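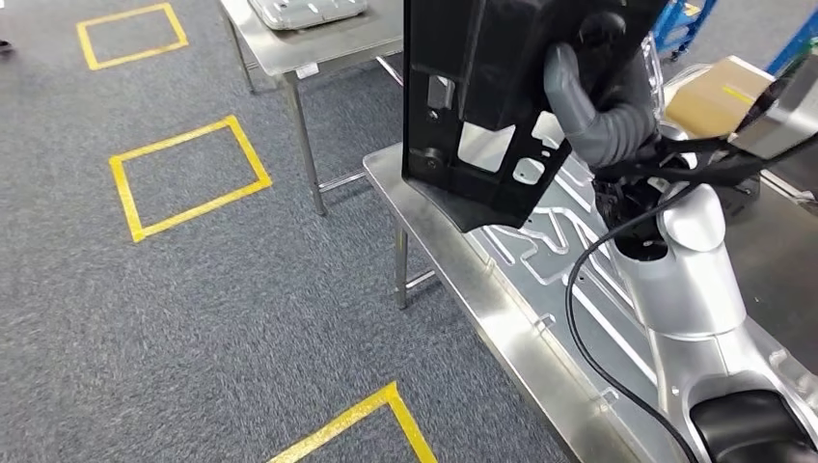 The crew lead on the Trandville end told me by radio at 6:40 that the pole was sound above grade and bad below it, and that he would not send a climber up until it was guyed. I agreed and logged it. The hold went on at 6:42.

4/11/25

Pole 2436, tangent structure, single phase with a neutral and one phone cable. Wood, full-length treated according to the card, though the card has been wrong before on this tap. Sounding with the hammer gave a good note from chest height up. At the ground line the note went dull on the road side. The probe went in farther than I like. We dug down on that side and found soft wood below the surface, with a shell that was thin on one face and acceptable on the other. I measured the shell twice and used the lower reading.

By our own table that is a reject. A reject pole gets no climber, no hooks and no ladder. The work order called for a climb to change the cutout, and it was written before the inspection results were entered. Whoever closes out inspections and whoever writes work orders are using two different screens, and the second one does not show the reject flag unless you open the structure record. I have written this up before, in March, after the Ovon substation exit. Same gap. I attached the March report to the new one.

Bucket truck could not get in from the road. The shoulder is soft and the ditch is deep there, and the outriggers would have been on fill. Options were to come in across the field with the tracked unit or to set a new pole alongside and transfer. I asked for the tracked unit. It was on the Şimşekoğlu dairy job and could not be released until after noon.

In the meantime we put on temporary guys, two, at right angles, to screw anchors. One anchor spun out at first torque and had to be moved over to firmer ground. Held the second time. Tension set by hand, checked again after the phone cable was slacked. No movement at the base that I could measure.

Outage: the tap was de-energized, tested and grounded before the tracked unit was moved into position. Grounds on both sides of the work. Customer count from the map was 50. Botance Cold Storage called dispatch to ask for a time. Dispatch gave them one without asking me, and it was early. I have asked that restoration times on a hold come from the field.

Tracked unit on site at 1:15. Cutout changed from the bucket, not touching the pole except at the hardware. Fall protection worn and tied off in the bucket by the man doing the work; I checked the lanyard tag myself and it was in date. Restored at 2:50. Load came back without trouble. Replacement pole is on order for the same location, one class heavier, and the hole will need to be offset toward the field to stay clear of the phone pedestal.

One complaint from the crew, which I am recording because it is fair. The drive to the site was used up on a job that could not be done as written. That is most of a morning for everyone and a second outage for the customers when the new pole is set. I said I would put it in the report in those words and I did.

Items for tomorrow:

Ask for the reject flag to print on the work order itself.

Pull the cards for the rest of the tap. The poles there are from the same order and were set in the same wet ground. If one has gone at the ground line on the road side, I want to see the others dug, including the ones that sounded good. Sounding alone would have passed this pole if the hammer had only been used on the field side.

Return the spare screw anchor. The one that spun out has a bent helix and should be scrapped.

Check the drop line in bin 2. It is supposed to be 100 feet and it came up short of the ground when it was laid out. Either it was cut or the wrong one is in the bin.

Fuel card is still not working at the Trandville pump. Paid cash, receipt is in the visor.

Rain started at 4:20. Guys looked at once more on the way back, no change. Tag left on the pole, both faces, facing the road and facing the field.

Last updated: evening, after entry of the hold report

Contact | Copyright, the author | Back to top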